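Frequently Asked Questions: Clendis Athletics Club, Trarport

Thank you for all the kind notes about our spring track season! We try to answer every one, but so many of them ask the same things that it seemed sensible to put the answers in one spot. If yours isn't covered, write to Imke Reinholz at the club office and she will get back to you, usually within a day or two.

Who can join the club?

Anyone aged eight and up. We have school kids, college runners home for the summer, and a very cheerful group of masters athletes who would like it known that they are faster than they look. You don't need a qualifying time or any past experience. Plenty of our members had never worn spikes before their first evening with us, and a few still prefer ordinary running shoes, which are fine for everything except the club championships in the sprints.

When do you train?

Juniors are on the track from 5 to 6:15 in the evening, and seniors follow until 8. The schedule changes a little once the light gets better, so please look at the board by the entrance before you drive over, especially if you're coming all the way from Brerkumora. Throws have their own hour at the far end of the field. Bok-nam Sun coaches that group and likes people to arrive early enough to warm up properly.
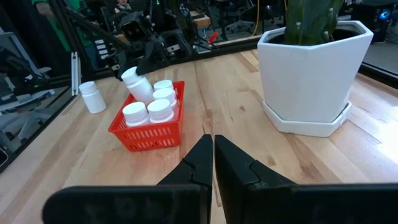 Do I have to compete?

Not at all. Of our 194 members last year, 113 ran, jumped or threw in at least one meet, and the rest came for the training and the company. If you're on the fence, our home meet is a lovely place to start. It's low-key, the officials are patient with beginners, and there is always somebody willing to show you how the starting blocks work.

How do I enter the spring home meet?

Fill in the entry form and return it to the office by Fri 8 March. You may enter up to three individual events plus a relay. Please put down a realistic recent time if you have one, as the heats are seeded from it, and leave the box blank if you don't (a guess tends to land people in the wrong heat, and then everybody is a bit unhappy). Late entries go on a waiting list, and we do our best with it.

Can my child do both sprints and distance?

Yes, and before the age of 14 we rather encourage it! Kai Bauerfeind, who looks after the juniors, has them try every event over the course of a season.
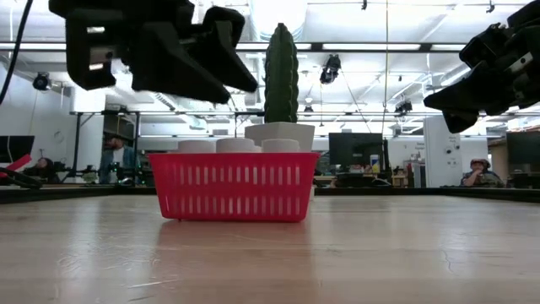
Relay teams are picked by the coaches on the Monday before a meet, and we know that waiting for the list can be hard on the nerves. Changeovers count for as much as flat speed, so a runner who comes to baton practice every week may well be chosen ahead of a quicker one who doesn't. For that practice we ask each team to bring a carrier of its own for batons, tape and checkmark chalk. A low red plastic basket with slots in the front, like the one on the table, is a good size for it. Write the team name on the carrier, please, as they all end up in the same corner of the infield.

What happens if the weather is bad?

We train in rain. We don't train in lightning or on ice, and in February we lost a couple of evenings that way. Cancellations go out by text message no later than 4 in the afternoon. Make sure the office has your current number!

Are spectators welcome?

Very much so. Entry is free, and the stand by the home straight is open to all. Please keep off the infield while the javelin is on, even for a quick photo.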